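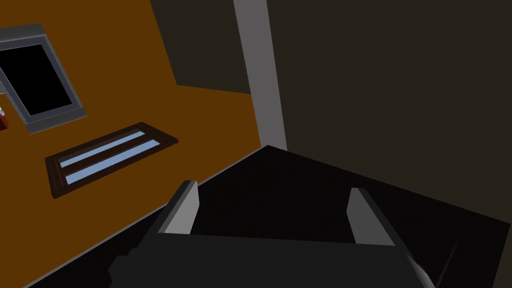
Painting kitchen cupboard doors grey over old shiny white ones, need help before I ruin them. They came with the house, Hollby doors, fitted by whoever was here before us, flat fronts, no grooves. Surface is smooth and a bit plasticky and I don't know if it's paint or a wrap or what. We want a light grey on the doors and black on the plinth and the end panel. Light grey as in the pale faces of the two flat plates in the picture, up against the black, that's the sort of contrast my wife likes. But look how much darker the sides are than the faces. My worry is the doors will do the same, lovely on the front and then a dingy line all down the edges. Is that just light and shadow or do people use a lighter shade on the edges? Never painted anything but walls.

Other things I'm stuck on, sorry for the list, typing this while dinner's on:

Do I have to take the doors off. There's a lot of them and I don't trust myself to get them back on straight. One already hangs wonky and rubs on its neighbour.

Sanding. Man in the shop said don't bother, just use the Govico primer. Tin says "lightly abrade". Which is it.

Roller or brush. I have a foam roller left from doing radiators, is that any good.

The door under the sink has a bubble at the bottom corner where the white has lifted. Goes in if you press it. Can I paint over that or is it a new door?

And how long before we can use the kitchen normally. We've got 2 kids and they open everything, all day, with jam on.

Also the tester. Got a pot of Mowat light grey and put it on the wall by the window and it looked blue. Put it on the opposite wall and it looked like putty. Same pot!! So now I don't trust any of it. Budget is small, if new doors were an option I'd not be on here.

Magnus Rutherford, posted May 17, 2020

Herman Ismail

Did mine last October so still fresh in the mind. Quick as I can, on my break.

Edges first as that was your main one. Same paint everywhere. It's only light. A face pointing at the window looks paler than a side that doesn't, and you'd go mad trying to mix it out. If you put a paler shade on the edges it would look fine with the door shut and very odd with it open, you'd see the join. What does make edges look dingy for real is thin paint. Roller skips over the corner, the colour underneath shows or the paint drags off it, and you get a mean little line. So do edges first with a brush, then roll the face straight after while the edge is still wet and run the roller just up to the corner. Don't go over the corner with a loaded roller or you get a lip that dries hard. I had a lip on my first few doors and had to sand it back, very boring evening.

Take the doors off. Yes really. I tried one in place and got paint on the hinge, the worktop and the cat. Bit of masking tape inside the hinge hole with a number on, same number inside the cupboard, on the carcass where the hinge plate is. Leave the plates screwed to the cupboard, only unclip or unscrew the door side. Then they go back where they were. Screws in a jar. Handles off as well obviously, and if you're changing handles fill the old holes NOW, before primer, not after like I did.

The wonky one, that'll be the hinge adjusting screws. Most hinges have a screw that moves the door left and right and another that moves it in and out. Turn a little, shut the door, look, turn again. Do it at the end when everything's back up. You want a gap that you can slide a bit of card into all the way down or the new paint will rub off where they touch. It will stick too, paint on paint in a warm kitchen.

Sanding. The tin is right and the shop is wrong. You're not trying to take the white off, only the shine. Fine paper, go over it till it looks dull all over. Tilt it to the light and any shiny patch needs another go. But BEFORE that, clean them. Sugar soap, twice, rinse with clean water, let them dry properly. Tops of the doors near the cooker especially, mine were like flypaper. If you sand greasy doors you just rub the grease in. This is the bit people rush and it's why the paint comes off round the handles by Christmas.

Then primer. I used the Govico one too, thin coat, looks terrible, streaky, don't panic. Leave it overnight. Mine said less on the tin but I could still mark it with a nail so I left it. Second coat of primer only where the white was looking bare or scratched through.

Foam roller is good if it's a NEW one, the radiator one will have gone hard at one end however well you washed it. Small one, the dense foam. Very little paint. When you've covered the face go over it top to bottom with hardly any pressure and then leave it alone!! If you see a bit you missed, tough, next coat. Going back is what leaves marks. I did 3 thin coats of top paint, light rub between with the fine stuff, wipe with a damp cloth.

Black plinth, be warned, shows every crumb and every splash off the mop. Looks smart though. Get a satin, not a matt. Matt black on a plinth with kids, you'll see every shoe.

The bubble I'll leave for someone else, mine were solid wood so never had that.

When can you use it. I put the doors back on after a couple of days and was very careful with them. It's dry to touch in hours but it stays soft underneath for a good while. No scrubbing. Damp cloth only and wipe jam off straight away. Stick felt pads on the inside corners or the doors will weld themselves to the frames. Good luck, it's a slog but worth it

Oh and paint the backs first. Then if you have to lay a door face down for something it's not the good side that suffers.

tinlid

just get them wrapped mate. my sister had hers done by a firm called Vadeck, in and out in 2 days, no mess. no idea what it cost. or do new doors off the internet, same hinges fit usually

Marguerite in the loft

Different opinion from Herman on a few bits though most of it is sound. I paint furniture to sell so I've made most of the mistakes going.

Find out what the white is before you do anything. Look at the back edge of a door, by a hinge hole, or inside the bubble you've got. If you can see a thin skin with a lip you can get a fingernail under, it's a wrap, a sort of plastic film stuck on board. If it's hard and chips it's more likely paint or lacquer. Matters because a wrap that's firmly stuck can be painted, but a wrap that's letting go can't, the paint just goes with it. Go round every door and press along the edges, bottoms particularly, and anything near the kettle, the oven or the dishwasher. Steam gets in there. If it's only the sink door you've got away lightly. If half of them move when you press them, peel the lot. Warm with a hairdryer and pull slowly, low angle, it often comes off in one sheet. Underneath will be a brown board, smooth, which takes primer well, but the cut edges drink it so give those extra.

Your bubble. Don't paint over it. It'll look fine for a fortnight and then split. Slit it with a sharp blade, see what the board is like. Dry and firm, you can trim the loose bit away, fill level with fine filler, sand, prime. If it's swollen up like a wet biscuit then it's a new door, or cut the swollen bit out and fill but that's a faff and I wouldn't. And find out why it's wet! Run your hand round the waste pipe with the tap on. A dribble down the inside of the sink cupboard is the usual one. No use fixing the door if that's still going.

Scraping with a blade near kids, do it when they're in bed.

The blue and putty thing. Completely normal, greys do it more than any other colour. North light makes them blue, a yellow bulb makes them putty, and whatever's next to them pulls them about as well. Don't test on the wall. You're not painting the wall. Get a bit of stiff card, the bigger the better, coat it twice, let it dry, then stand it UPRIGHT in front of a door. Upright matters, card flat on the worktop catches light off the ceiling and looks a good shade paler than it would on the door. Move it round the room. Look at breakfast and look at night with the lights on, same card, and put something black beside it if you're having black, as the grey will look lighter next to it. If it goes blue on you, you want one with a drop of brown or yellow in, they call them warm greys. If you can't settle, go by how it looks in the evening, that's when most people are sat in their kitchens looking at them. Also check your bulbs, we swapped ours from yellow to whiter ones and I stopped hating a colour I'd been about to redo.

Where I don't agree. I wouldn't bother painting the backs unless they look bad. Twice the work and they stick more. Wipe them down and leave them white, just take the grey neatly round the edge and stop at the back corner with tape. Pull the tape while the paint's still a bit soft or it'll tear. And I'd lie doors flat to paint, he doesn't say, but upright they run. Tins under each corner to lift it off the table, so the edges are free and you can get round all 4 sides.

Do the sink one or the worst one as your practice. Not the one you see from the doorway!

Foam rollers leave tiny bubbles if you go fast. Slow down and they pop on there own. Keep a wet brush in a freezer bag between coats saves washing it.

Batches, too. Don't take all the doors off in one go with children in the house, do the bottom ones, put them back, then the top. Cupboards with no doors and small people, you will be stepping over saucepans for a week. Whatever is under the sink goes up high before that door comes off.

Magnus Rutherford

Thanks both (and tinlid, looked at wrapping, its more than we've got). Checked with a fingernail and it is a film. Pressed all the way round, sink one loose and the one next to the oven has a soft bit at the bottom I'd never noticed. Rest feel solid. There was a drip too, off the nut under the waste. Hand tightened it and put a bowl under, will look tomorrow. Doing the card thing tonight, have cut up a cereal box, hope that counts as stiff.

Leaving backs white, decided. Will come back when the first lot's done, if I've still got fingernails.

Herman Ismail

Cereal box will curl when it gets wet, tape it to something. And fair enough on the backs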